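Brusodus Forums > Hardware > Old Desktops and Workstations
Thread: Ex-office tower, rebuild it or part it out?

tinshed_mick
I picked up an old office tower from the Gillies clearance in Doltmont in March and have finally got the side off it. No drives worth keeping and no memory came with it. The plan was to turn it into a file server for the house, with a cheap video card so I can also plug it into the TV.

Gillies quoted me $214 for memory, a processor cooler and a used card, and I had $200 set aside for the whole job. So before I spend anything I'd like to know if this board is worth it or if I should sell the bits and buy something newer.

Two questions. Which slots do I fill first if I only buy 2 sticks? And does the 75W printed on the board near the long black slot mean what I think it means?

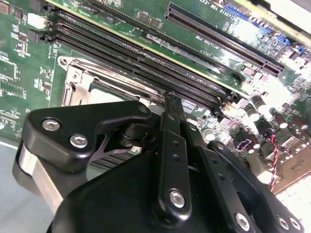
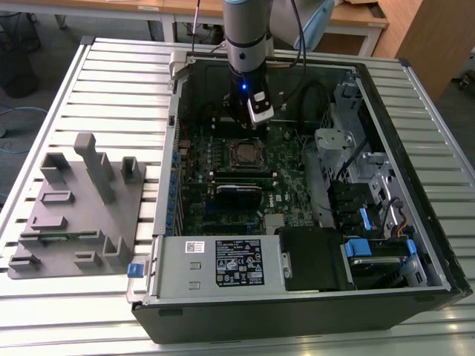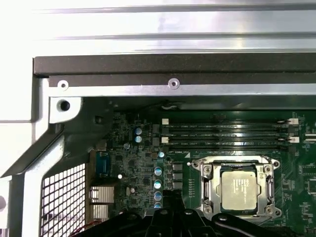 Second one has the case on its side with the panel off. The other two are closer in on the board.

kettleblack
The 75W will be what the slot can feed a card. If the card needs its own power plug you're into a different conversation about the power supply. Plenty of small cards run off the slot alone and will do a TV without any trouble.

For the memory, check the diagram first. On a lot of office machines it's stuck to the inside of the side panel. If there isn't one, look for numbers beside the slots and match the pairs from the manual. Don't go by colour, yours are all black.

tinshed_mick
Side panel is in the garage, I'll look tonight. There's lettering next to the slots in the third photo that says DIMM and CPU1 but I couldn't make out any slot numbers.

Archie Leckie
I'd part it out. A machine that age will sit there drawing power all day to do a job that a small second-hand mini PC does for less. You would be spending your whole budget and then some on top of a case you can't easily reuse. Those blue tabs and latches are the maker's own arrangement and you won't find replacements at the shops if one snaps.

Sell the power supply and the drive carriers separately. People with the same model are always after the carriers.

kettleblack
Disagree. Blue latches are the best part of those cases. You can swap a drive without finding a screwdriver, and for a file server that's what you want. I ran one for years in a laundry cupboard and never broke a tab. The running cost argument depends on how many hours it's on. If he only wakes it up for backups it's small change.

Archie Leckie
He said file server, so I assumed always on.

tinshed_mick
Evenings and weekends mostly. I'd turn it off overnight.

Brundenau_Bev
Before anyone sells or buys anything, have a proper look in the CPU socket. Lift the lever, open the plate and use a bright torch held low from the side. If it's the type with pins in the socket, one bent pin can knock out a memory channel and you'd spend a week blaming the sticks. I've done it. If they look fine, close it up and don't touch it again once the processor is back in.

Also write down what the power supply label says. Volts and amps for each rail, plus the total watts. Post it here and someone can tell you if the card is going to be a problem.

tinshed_mick
Will do. Should I take the board out to clean under it?

Brundenau_Bev
No need. A soft brush and a can of air with the case standing up. Hold the fan blades still while you do it.

kettleblack
I'd pull the board if it was mine, but I'm fussy. If you do, take photos of the small front panel plugs before they come off. The cable bundles in those cases are cut to length and they only go back one way.

Archie Leckie
Still say sell it. But if you're set on keeping it, don't pay $214. Ask Gillies for the memory on its own and get the cooler from a wrecker. Test with one stick before you buy the card, then at least if the board is dead you've lost very little.

tinshed_mick
That seems fair. Found the side panel and there is a diagram on it, faded but I can read the order, so that's the slot question sorted. I'll get the one stick first and see if it posts. Power supply label to follow once I've cleaned my glasses.

Brundenau_Bev
Put the torch on the socket first, please.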